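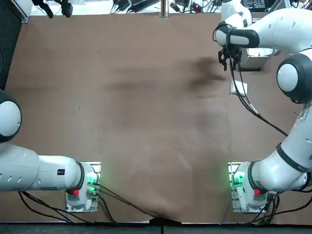 BENCH NOTES
Kraft paper on the large tables

The large tables at Helcombe have been covered in brown kraft paper since the spring, and the Istton site changed over in June. Several members have asked for the paper specification and the method of laying it, mainly so that the same covering can be used on benches at home. Both are set out below, with some remarks on wrinkling, which has been the main complaint.

The paper

The roll now in use is 40 lb natural kraft from Meinecke, 36 inches wide and 200 feet long, listed in their catalog as item 624. It is unbleached and uncoated. One face is a little smoother than the other from the mill, and either face can go up. We lay ours smooth side up, as pencil lines read better on it.

A 30 lb paper was tried first. It costs less and folds more easily at the corners, but it tore at the table edge within the first week at Istton, always at the spot where people lean. A 60 lb paper from the same supplier was also tried on one table. It did not tear, but it kept the curl of the roll for days and had to be weighted along both ends. The 40 lb paper sits between the two and will be reordered.

Coated and waxed kraft should be avoided on these tables. Tape does not hold on the coating, and light parts slide on it. The waxed type also leaves a film on the surface underneath, as the older table at Cosholm demonstrated. That film came off with mineral spirits and an afternoon of rubbing.

Why cover the table at all

The surface beneath is in fair condition and we would like to keep it that way. Paper takes glue drips, marker, fine grit and the small scratches that come from dragging things across a bench. It can be written on. Dimensions, part outlines and reminders go straight onto the sheet and are cut out with a knife if anyone wants to keep them (cut over a mat, please). A plain brown background also makes small dark screws easier to find than they were on the bare top, although brass ones are still lost regularly.

Paper is no protection against heat or standing liquid. Hot tools belong on a stand. A spilled drink will go through to the table in less time than it takes to fetch a towel, and wet kraft left flat on a finished surface can leave a stain. If a sheet gets soaked, take it up at once and leave the table uncovered until it has dried.

Laying a sheet

1. Clear what can be moved. Vacuum the surface, then wipe it with a damp cloth and let it dry. Any grit left under the paper will print through.

2. Unroll enough for the full length of the table plus 5 inches at each end. Mark and cut with a straightedge. Scissors are acceptable if the line is folded first.

3. Roll the cut length backward on itself, curl outward, and hold it for a minute or so. This takes out most of the set from the core.

4. Tape one end to the underside of the table. Walk the sheet to the other end and pull it evenly with both hands, one near each corner. Do not pull from the middle.

5. Smooth from the center toward the long edges with a dry cloth or the side of the forearm. Tape the far end, then the sides.

6. Where two widths are needed, overlap them by an inch and run a single line of paper tape along the joint. The upper sheet should be the one nearer to where people work, so that sleeves and loose sheets do not catch the lip.

Anything clamped to the table edge can be dealt with in either of two ways. The clamp can be taken off and put back over the paper, which gives the cleaner result, or the paper can be slit from the edge inward and fitted around the base. If it is slit, end the cut in a small round hole made with a hollow punch. A slit with a sharp end will keep running. Retighten clamps the following day, as the paper compresses slightly under load.

Wrinkles

Slight wrinkling is normal and is left alone. Kraft takes up moisture from the air and grows, chiefly across the width of the roll, and with the edges taped it has nowhere to go but up. The sheet at Cosholm, laid on a dry morning in the heating season, was flat when it went down and rippled from end to end by evening, after the side door had been open for a delivery. It flattened again on its own by the next day, though not completely.

Three things have helped. Store the roll in the same room as the table for at least a day before use, standing on end if there is space. Tape at intervals along the long sides instead of in one continuous strip, which gives the paper somewhere to move. And do not mist the sheet to shrink it tight. The method works for stretched drawing paper, but at this size the result was tears at two corners and a set of cockles that never came out.

For work that needs a truly flat surface, place a board on top of the paper. A ripple is small but it will rock a thin part, and it will show up under a square.

Cables and other loose items

Cables lying across paper behave differently from cables on a bare top. They drag the sheet when pulled, and a heavy one will start a crease that then becomes permanent. Lift and reposition. If a cable has to be held in place, use paper tape on the kraft, pressed lightly, and remove it slowly at a low angle. Cloth tape takes the top layer of the paper with it. Spray adhesive is not permitted on any of the tables.

Changing the sheet

There is no fixed interval. A sheet is replaced when it has torn through, when it has been wet, or when the markings on it have become hard to tell apart. At Helcombe this has worked out at a little over a month for the busiest table and a good deal longer for the one by the window. Before lifting a sheet, check it for notes that someone may want, and fold it inward from all sides so that the grit goes with it.

Clean offcuts go in the flat drawer under the cutting mat and are used for patterns and for wrapping parts. Used sheets can go in the paper recycling once the tape has been trimmed off, unless they carry oil or epoxy, in which case they go in the general waste.

The next roll will be opened when the current one is down to its last table length. Istton and Cosholm should send their requirements to the stores address before the end of the month so that a single order can be placed with Meinecke. Paper tape is ordered separately and is in stock at all three sites.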